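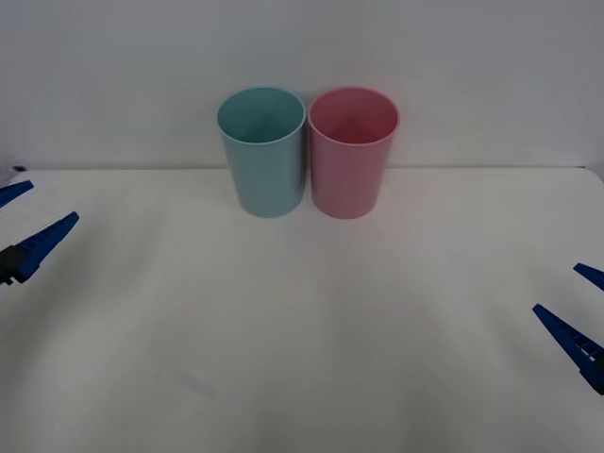 Gemma Tindall
3 September 2026
Print | E-mail

Cups. I've put off writing this thread since June, so it's going up today in pieces.

When we moved to the house on Plutdale we had 76 cups, mugs and glasses between four people. I know the number because I wrapped every one of them in newspaper.

Most came from my mother-in-law. Some came free with things. A few had lids that fit nothing else in the kitchen.

The plan was simple. Each person picks a color and gets one plastic tumbler for everyday water, milk and juice. The good glasses go on the high shelf for company.

Wendy Birkett did this at her place in Faltcombe years ago with five kids, and she told me to buy plain ones. Anything with a cartoon on it starts a fight, and then the cartoon peels.

I bought ours at the Lonach outlet, 8 to a pack, two of each color. Plain tapered tumblers with no handles. The spares live in a box in the hall closet.

Blue and pink are the kids' colors. Those two stay out all day on the white table, back against the wall so an elbow doesn't catch them.
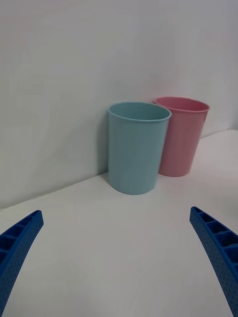

Rinse after each drink, set it back in the same spot, wash at night. That is the whole system. The kids had it down in a week. My husband took longer.

We used to run the dishwasher twice a day and half of the top rack was cups. Now it runs once, after supper.

A few people asked about stacking. Ours do stack, but I don't do it on the table. The kids pull them apart and one always ends up on the floor. Side by side is fine.

Someone also asked if pale colors stain. Tomato juice will do it if you leave it overnight. Baking soda and warm water got most of it out of my yellow one – not all.

The old cups went in three boxes. One to the church kitchen, one to my sister, one to the yard sale on Long Street. I kept two mugs I like and a chipped glass that was my dad's.

If you try it, let everybody choose their own color before you buy. I picked for my son the first time and had to go back and trade green for blue.

Next thread is the drawer with the food containers. I haven't started on it yet, and I still can't find the lid to the big one.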